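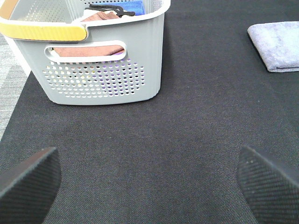
1/ Okay, a few of you asked how the big walk went, so I'm going to try to tell it in order, and those of you who know me know that order is not my strong suit. Get a cup of something.

2/ The walk is the old towpath from Bivbridge down to the coast. 52 miles if you do the whole thing, and I did the whole thing, over 7 days, at the pace of a woman who stops to look at every heron. My sister-in-law did it in three once and I've never forgiven her.

3/ I started planning in February, when it was dark at five and I needed something to look forward to. I had the map taped up inside the pantry door all spring. Every time I went in for rice I'd move the little pencil marks for where I'd sleep.

4/ Day one was almost nothing, an easy flat stretch with a bakery halfway. I sat on the wall outside with a cheese roll and felt very smug about my new socks. Remember the socks, they come back.

5/ Day two it rained from the minute I left until I had my hand on the door of the guesthouse. The path there is clay and it holds on to your boots like it's fond of you. The owner, Mrs. Kopecký, took one look at me and pointed at the mudroom. Then she fed me dumplings until I had to ask her to stop.

6/ I should say something about the locks, for the people who follow me for the canal stuff (hello, both of you). The flight above the old Hirkico mill has been restored and it is gorgeous. New gates, fresh white paint on the beam ends, and they've cleared the side ponds so you can see how the water used to be saved. I stayed there most of an hour and ate all my almonds.

7/ Day three, blister. Left heel. The smug socks had a seam in them. I'd bought them two days before I left, after years of telling everybody else never to do that on a long walk, so please go ahead and laugh.

8/ A man named Vilém Ďurica was fishing by the aqueduct and he gave me a strip of tape out of his tackle box and then talked to me for a long time about pike. I know a lot about pike now. The tape stayed on until the sea, so I've got no complaints about Vilém or his pike.

9/ Day four I went up the hill instead of around it. The trig marker at the top says 2492 on a little brass plate and I still don't know what that number is, because it surely isn't the height – I was puffing, but I wasn't puffing that hard. If anybody knows, tell me.

10/ Days five and six run together in my head. Long hedges, blackberries not ready yet, cows with opinions. I slept at the Vuker campground both nights and took the bus back to where I'd left off, which some people say is cheating. I walked every mile, I just didn't carry the tent for two of them. Days, I mean, not miles.

11/ And then the last morning, Wed 8 August, I smelled salt before I saw anything, and I'll admit I got teary. I came around the dunes and there was a school group eating sandwiches and they cheered for me! I think their teacher put them up to it. I'll take it.

12/ I was also collecting for the library roof, and between the jar at work and all of you, we made it to 3000 dollars on Sunday night. I keep refreshing the page. Thank you, thank you, thank you. Some of you gave twice and thought I wouldn't notice.

13/ Things I'd pack again: the big hat, the small thermos, far too many almonds. Things I wouldn't: the second paperback, the travel pillow, those socks.

14/ Next year I'd like to try the northern branch, if my heel forgives me. Company is welcome as long as you don't mind herons.

Comments

Tania Mondal: Read this out loud to my mom and she wants to know how you make the dumplings. Any chance Mrs. K. shares?

towpath_joan: 2492 will be a survey number, the one by our reservoir has one too. Well done on the heel!

benchandflask: Bus isn't cheating. I did the same stretch last summer and the lock flight was still fenced off, so now I have to go back

Contact | Copyright, all posts by the author | Back to top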